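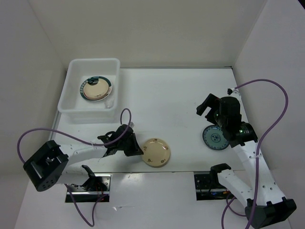
Progress report, 2024-11-25
To: Huguette Hawthorne
From: Réjean Kowalchuk
Project: Zidolus site camera replacement, phase two

Huguette, the short version: the east yard is live, the recordings are landing where they should, and the guards have stopped calling me at night to say a screen has gone black. I'm really pleased with how this phase has gone. There are a couple of things I need from you before December, and they're at the end.

## Where we are

The old analog cameras in the east yard and along the loading docks are all down. Their replacements are up, aimed, focused and recording. The Kekik building (offices, mail room, both stairwells) is finished too, apart from the lobby, where we're waiting on the ceiling people.

The Bélanger warehouse is further behind. We have cable to every position but only the north wall is mounted. The lift we'd booked went to another job and we lost most of a week. It's back now and the crew is working from the north wall toward the office end.

| Area | Cable | Mounted | Recording |
|---|---|---|---|
| East yard | done | done | done |
| Loading docks | done | done | done |
| Kekik building | done | all but lobby | all but lobby |
| Bélanger warehouse | done | north wall | not yet |
| Parking, gate side | started | no | no |

## Night picture in the east yard

This was the part I worried about most in the plan, and it's the part I'm happiest to report on. With the old units you could tell that a vehicle had come in, and that was it. On the new ones you can read the trailer number at the second bay with the yard lights off. Plates at the gate are readable when the truck is stopped. When it's rolling through they still smear, and I'd like to try a faster shutter setting there before we call it done.

We did have trouble with the infrared bouncing back off the metal siding behind the compressor shed. The whole left half of the view washed out to white. We moved that camera 3 feet out from the wall on a longer arm and turned the lamp strength down a notch, and now it's one of the best views on the site! Spiders are a separate matter. They love the warm housings, and a web across the lens lights up like a bedsheet at night. I've asked for a wipe-down to be added to the monthly rounds.

## Cable and network

We've pulled 571 meters of outdoor cable so far. The longest single run, from the dock office to the far fence, is 356 meters, well past what copper will carry, so that one went in as fiber with a small powered box at the fence end. It has been steady through two heavy rains and one power cut – the battery carried it with plenty to spare.

The camera network is now fully separate from the office network. Réception screens, guard station and recorder sit on their own switch, and the only way in from outside is through the same login the facilities team already uses. Every camera has had its factory password changed. The list is in the sealed envelope in your safe and nowhere else.

One mistake to own up to. When we moved the dock cameras to the new switch, I left two of them with the same address, and they took turns dropping off for a day and a half. We have a gap in the footage for the south dock during that time. Nothing was reported from that area, but you should know the gap exists in case somebody asks for it later. The address sheet is now checked by a second person before anything gets plugged in.

## Storage

Recording around the clock at full quality would have filled the recorder far too fast, so we tried two approaches in the east yard. The first was to drop the frame rate everywhere. It saved space but the gate footage looked like a flip book. The second was to keep a low-quality stream running all the time and switch to full quality on motion. That's the one we kept.

It took some tuning. The flag by the gate counted as motion all day long, and so did the shadow of the big maple once the sun got low. We masked both out. After that the recorder settled down nicely and we should be comfortably inside the retention period you asked for, even with the warehouse added.

## The guards

I've run 6 training sessions at the guard station, some of them at shift change so that the night crew didn't have to come in specially. They've picked it up quickly. The favorite feature by a mile is being able to zoom from the desk. Before this, someone had to walk out with a flashlight to see if the side door was latched, and in November that's a cold walk.

They had good ideas, too. They asked for the views to be laid out in the order they walk the rounds instead of by camera number, and we changed it the same afternoon. They also asked for bigger labels. Keto, the monitoring software, only offers three label sizes, so we went to the largest and shortened the names. "E-YARD GATE IN" fits. "East yard inbound gate camera" did not.

Still on their list: a quick way to save a clip to hand to you or to the insurance people. It can be done now, but it takes too many clicks. I'm writing up a one-page guide to tape beside the monitor.

## Money

We're within the approved amount for this phase. The fiber run cost more than the copper we'd planned, and the longer mounting arm was an extra. Against that, we could reuse nearly all of the existing conduit in the Kekik building, which I hadn't dared to count on. The itemized sheet went to accounting with the invoices.

The lift rental for the warehouse will run longer than planned. I expect to cover it from the contingency line and will tell you before I spend any of it.

## Next

- Finish mounting in the Bélanger warehouse and bring it onto the recorder
- Lobby camera, as soon as the ceiling is closed
- Shutter test at the gate, one night with the truck traffic running
- Trenching for the parking area, if the ground stays soft enough
- Clip-saving guide for the guard station

The parking trench is the one item I can't promise. If the ground freezes before we get the digger in, it moves to spring, and I'd put up a temporary camera on the light pole to cover the entrance over the winter.

## What I need from you

1. A yes or no on the temporary pole camera, so I can order the bracket in time.
2. Your signature on the new privacy notice for the entrances. The wording is the one you marked up, with your changes in.
3. A decision on who may view recordings besides the guard supervisor. Right now it's the two of us, and I've had requests from the dock manager.

If you have half an hour free in December, come by the guard station after dark and have a look at the east yard view. I'd love to show it to you.

Réjean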